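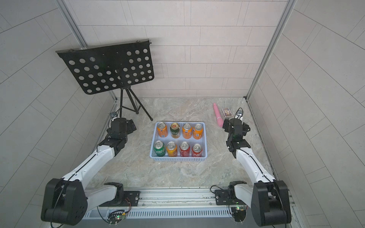 Scenic Stops on the Pekside to Irum Road: Visitor Use and Signage
Final report, Tourism Geography field project

1. Purpose
The road between Pekside and Irum is used mainly by travelers on their way to the coast. This project examined which stops visitors make along the route and how they learn of them.

2. Study area
The road follows the east shore of Lake Zein, then climbs to Jornico Pass at 3506 feet. There are six signed pullouts. Four face the lake, one is at the pass, and one serves the trailhead for the lower falls.

3. Method
Short interviews were held at the pullouts during July, between 9 a.m. and 4 p.m. A total of 300 parties answered. Drivers of tour buses were not included.

4. Results
The pass was the most visited stop. The falls trailhead was used by 33 parties, although the walk is short and the path is level. Most of those who drove by it reported that they had not seen the sign, which stands after a bend and faces northbound traffic only. Parties staying overnight in Irum stopped more often than those making the trip in one day.

5. Limits
Interviews were conducted in one month of dry weather. Winter travel, when the pass may close, was not studied.

6. Recommendations
A second sign should be placed south of the bend. The route leaflet available in Pekside should list walking times and restrooms for each pullout.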